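4.2 Grasping trials with the Butine kit

The Butine kit, sold by Vultow, was tested as supplied, with the soft orange fingertips fitted and the wrist camera left at its factory settings. Each trial began with the gripper open over a small yellow block on a wood-grain surface. We ran 300 trials in 3 sessions at the Sambridge laboratory, all set up by the same operator.

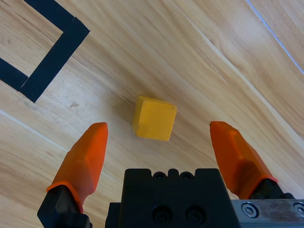
Camera exposure was fixed before each session and the fingertips were wiped clean after every 80 grasps. A trial was stopped if the block left the view of the camera, and it was then recorded as a failure (Figure 3). We did not change the closing force, as the Aliyu software offers no setting for it in the basic licence.

Figure 3. Wrist camera view with the gripper open and the block between the fingertips. Credit: Mandla Hendricks.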